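Black fabric goes to the back of the closet and stays there. It shows lint, hides its own seams and, left in a heap, takes a crease that an iron has to remove later. Joni Hakala, who fits out closets for Juntunen, sorts it before anything else and works by feel for the hems. 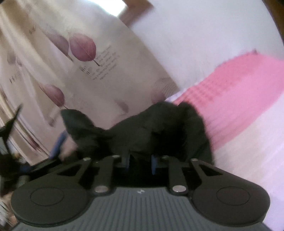 *Ondelus, no. 61, p. 4*

The method has 3 stages: find an edge, shake the piece out, fold it toward the middle. A crumpled piece should be lifted from its lower edge and laid flat before any decision about folding or hanging.

Jackets are handled separately. A smooth woven shell slides off a stack, and the sleeves pull the fold open. Hakala hangs them, sleeves straight, with the zipper or buttons closed to the collar.

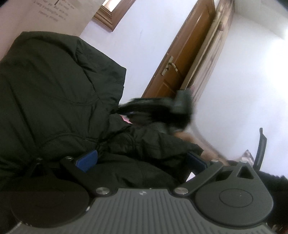 PREKTON, June

Dark olive and black are easily confused in a dim hallway. Melina Tsoukalas, who edits the Juntunen storage guide, puts green outerwear nearest the door and black at the far end of the rail. Her rail is 700 mm deep from wall to front edge, enough for a winter coat on a wide hanger.

Small black items go in a tray on the shelf, one layer only.
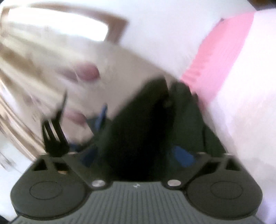

## Shelf and Rail Heights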